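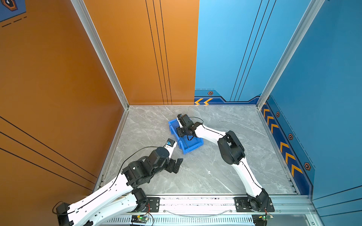
Residence and citizenship advice monitor: interim report to the Jamden Fund

Period covered: months seven to twelve
Prepared by the Posside project office

What we said we would do

The grant asked us to test whether the claims made in the sales literature for residence-by-investment and citizenship-by-investment schemes can be backed up from published sources. We said we would collect the literature, log each claim of fact, and try to trace it. We also said we would report on how long ordinary applicants wait for a decision compared with what they were told at the start.

The first part is going well. The second is not, and we would sooner say so now than at month eighteen.

Claims logged

The register now holds 3779 separate claims taken from brochures, web pages and recorded webinars. The figure looks impressive and we would ask the Fund not to make much of it. A good share are the same sentence passed from one firm's website to the next, sometimes with the spelling mistakes intact. Once the repeats are merged the register will be a good deal shorter, and that merged version is the one we intend to publish.

Claims about visa-free travel are the easiest to check and mostly stand up, give or take a country that has since changed its rules. Claims about tax are worse. The phrase "no tax on worldwide income" turns up constantly, nearly always without the conditions that decide whether it is true for the person reading. Claims about jobs created and money brought into the host country are the weakest of the lot. We followed one popular figure back through four reports, each citing the one before, and the oldest of them gave no source at all.

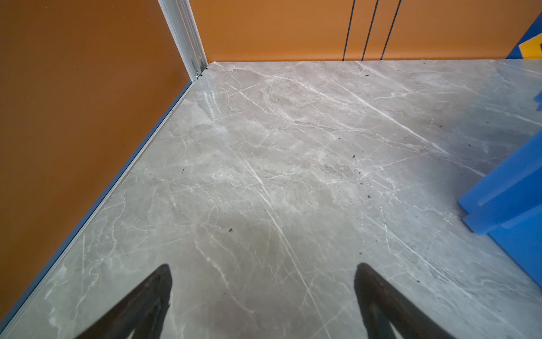

We have also looked at the rankings. Several firms publish a yearly index of schemes, and in every index we examined the publisher sells places in some of the schemes it scores. That does not make the scores wrong. It does mean the weightings should be open to inspection, and only one firm sent us its weightings when asked. They arrived as a scanned page with two of the columns unreadable. We have asked for a better copy.

Waiting times

We had planned to survey 2000 applicants through Shehata, the panel company named in the bid. Shehata delivered 78 completed forms. Their explanation is that people who have paid large sums for a second passport do not like filling in forms about it, which may well be so, but it was equally so when they quoted for the work.

We don't think those forms can bear any weight. Most came from applicants to a single scheme, and the answers on dates were often given to the nearest year. The draft summary Shehata supplied spoke of "broadly satisfied clients". We have taken that line out. We have withheld the second payment and are in discussion about the first.

As a replacement we propose to use the decision dates printed in official gazettes, where a country publishes them, set against the dates of due diligence requests. It would cover fewer countries. It would at least be evidence, and it does not depend on anyone's memory or goodwill.

The Erkton seminar

The seminar at Erkton went ahead in April with 60 people in the room. Attendance was good and the discussion was lively in the afternoon, though heavy on the legal position in one or two countries where the speakers had clients. Feedback was warm. We have learned not to read much into feedback collected beside the coffee, and we cannot point to any change in practice that followed from the day. We would not run a second one on the same lines.

Money

Spending is under budget, almost entirely through the unpaid survey invoice. Translation has cost more than planned and will go on doing so, as three of the gazettes are not available in English.

Decisions we need from the Fund

Agreement to drop the applicant survey and move what remains of that budget line to the gazette work.

Agreement to publish the merged register without a headline "accuracy score" for the industry. We know a single number was wanted for the launch. Having seen how other people's single numbers were arrived at, we are not keen to add one.

A view on whether firms should see their own entries before publication. Our preference is to allow them two weeks to correct matters of fact, with no right to alter our comments. The register will be closed to new entries once we have your reply on all three.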